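Treloar keeps its hand-held grippers in shape with a pad check every 600 picks

The jewelry sorting project at Treloar in Drinach has changed the way it looks after its hand-held grippers. From February, each pair follows a fixed service plan, and the plan is written for the people who hold the tools, who in most cases are not technicians.

The grippers are used to record how small, soft and tangled things are picked up and separated. The recordings are later used to teach a sorting cell, called Fisia, which stands in the workshop of the firm Tunum. Necklaces are the hardest part of the work. A strand of beads can slide out between the fingers if the pads have lost their grip, and a recording with many slips is of little use to the cell.

Under the new plan the pads are taken off and washed after every 600 picks, and they are replaced after 3,000. Before, they were changed only when somebody complained. The screws on the fingers are checked by hand at the start of each session, and the trigger is pulled slowly several times to feel if the cable runs free.

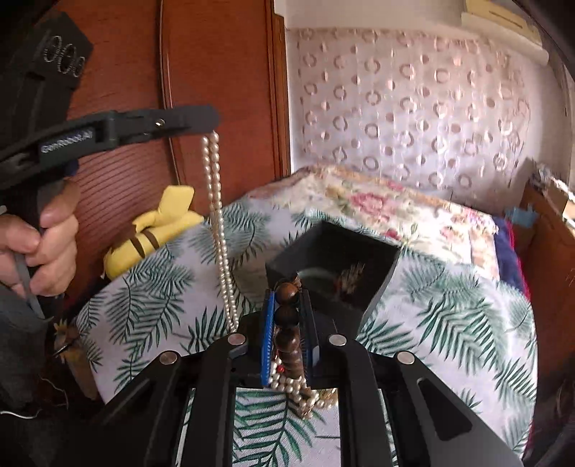
Why are two grippers used on one tangle of necklaces?

One gripper holds the beads still while the other lifts a strand of pearls away from them. With a single gripper the whole bunch would come up together, and the knot would only become tighter.

Working in a pair also makes the upkeep more strict. If one gripper closes easily and the other needs a hard pull, the person who holds them starts to help with the stronger hand, and this can be noticed later in the recordings. For this reason the two tools of a pair are now always serviced at the same time, even when only one of them shows wear.

The pads are washed in warm water with a little dish soap and left to dry overnight. Alcohol is no longer allowed — it made an earlier set of pads hard at the edges. Hair and thread that collect between the ribs are taken out with a soft toothbrush. The trigger cable gets no oil, only a dry cloth.

So far 145 sessions were recorded under the new plan. Treloar says that the number of sessions stopped because of a slipping pad went down, but it did not give a figure. Tunum will receive the next set of recordings in spring. Spare pads are kept in Drinach and can be collected at the front desk until 2 p.m.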